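Suturing lab at Storkstead gets more bench hours from November 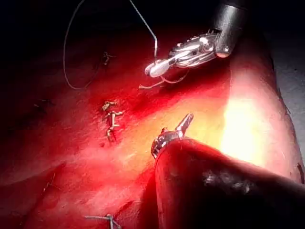
Page last changed: November, 4:40 pm

STORKSTEAD - Trainees at the Wadum surgical skills center will get longer evenings at the suturing benches starting in November, the center said. Doors open until 9 pm, two nights a week. Sign-up at the front desk, no phone bookings.

The extra time goes to knot tying and thread handling, the part of the course most people ask to repeat. Short trimmed tails, a row of knots that sit where they should, loops that don't snag. Slow work.

"They rush the second throw and then the whole thing slides," said Pouran Tabrizi, who runs the course. "I would rather see one good knot in an evening than a line of bad ones."

Fee is $525 for the full block, same as last spring. 40 places. A waiting list opened at lunchtime and had 57 names on it by the time the desk closed, acording to the center.

Marthinus Chauke, a second-year resident, finished the spring block and has signed up again. He said thread control was what he struggled with most. "You pull a bit too hard and you've lost your loop. Then you start over. I started over a lot."

Practice material and suture thread are included in the fee. Gloves too. Trainees who bring there own loupes should label them, a pair went missing in the Coetzee room last term and has not turned up.

Parking at the Gasus Street lot is free after 6 pm. The side entrance stays locked, use the main one.

Tabrizi said a second block is likely in the new year if instructors can be found. No dates yet. Anyone on the waiting list will be emailed first.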